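Gripper Evaluation Operators (fixed term, 2 positions)

Kalonbridge – Manipulation Test Group
Posted July 1, 2025
Start: August

Kalonbridge is recruiting two operators for a comparison of hand-held gripper tools. The work supports the choice of finger and pad design for the Drovora arm. Operators do not program anything. They pick up household items with the tools, move them, put them down, and record what happened.

The study compares the current Vudura finger set with a revised set that has a longer linkage and a different pad profile. Both sets are used by hand first. The set with the better grasp record will be mounted on the arm and tested again under the same protocol.

Duties

Complete 300 logged grasps per shift, following a printed item order.
Work with one tool in each hand for the two-handed part of the protocol.
Score each grasp as held, slipped or missed, and note the contact point on the pad.
Check pads for wear and linkage screws for play at the start and end of each shift.
Reset the work area between runs. Items are placed by hand on soft and hard surfaces, and the layout is changed every run.
Report calibration faults to the test lead before continuing.

Requirements

Steady use of both hands for long periods, with breaks as scheduled.
Normal or corrected colour vision.
Ability to keep written records that another person can read.
Comfortable kneeling or sitting at low work surfaces. A standing station is available on request.
Prior work in a lab, a repair shop, assembly or packing is useful but not required.

Experience with robots is not needed. Training takes two shifts and is paid at the full rate.

Test items

The item pool is made up of ordinary goods: small boxes, sealed pouches, rolls of tape, rope, yarn, gloves and similar. Thin, shiny and soft packaging is included on purpose, as the current pads are weakest on it. Small boxes lying flat on fabric are also a priority. The cloth gives way under the fingertips, and the approach angle has to be set before the fingers close.
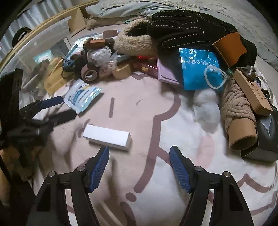
Each tool carries its own camera, and video is stored with the grasp log. Operators' hands and forearms may be recorded. Faces are blurred before any file leaves the test group. A consent form is signed on the first shift.

Terms

Shifts are 8 hours including breaks. The contract ends when the study reaches 2,000 valid grasps for each finger set in each of the test conditions, or at the end of the funded period if that comes first. Unused shifts are not paid out.

How to apply

Send a one-page résumé and a short note on your availability to Darius Radu, test lead. Questions about the protocol or the tools go to Cosmin Ilie. Selected applicants will be asked to attend a short handling trial using both finger sets – no preparation is needed.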